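July, 6:40 a.m.

Started on the silk stems before breakfast. The pale blue hydrangeas first, as they hold the most dust and take the longest.

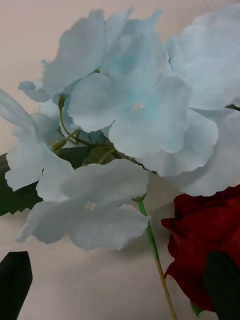

Method as before: hair dryer on the cool setting, 60 seconds per head, held at arm's length, then a soft brush from the center of each floret outward. Brushing inward pushes the dust down among the stems and it stays there. I did 2 heads this way and stopped to check the petals under the desk lamp. No fraying that I could find. The outer edges are nearly white, and I can't say whether they were made that way or have faded. Fadime bought them and doesn't remember. The order slip says only "Stindholm, blue, 1407," which I take to be the catalog number.

Steamed one floret on the spare stem as a test. The petal relaxed and lost some of its wave. I don't want that on the others, so no steam.

Glue: Tharun suggested hot glue for the loose florets. I prefer the clear fabric glue from Chege. It sets slower but leaves no lump at the base, and the stems can still be bent afterward. One drop per joint, applied with a toothpick, clothespin on until noon.

Treasa called at 8:15. She wants the arrangement lower than last year's so people can see across the table at Laltside. That means shortening the wires. I would sooner bend them under at the bottom than cut, in case she changes her mind again. The roses can stay at their present length and sit below the blue. Told her I would measure the bowl and call back.

Bowl measured after lunch. Opening is narrower than I had written down. The foam block needs trimming on both long sides. Kitchen knife worked badly; used the old bread knife, which worked well and made a mess of the floor.

Still to do: leaves, ribbon, return Chin-lung's wire cutters. Out of toothpicks.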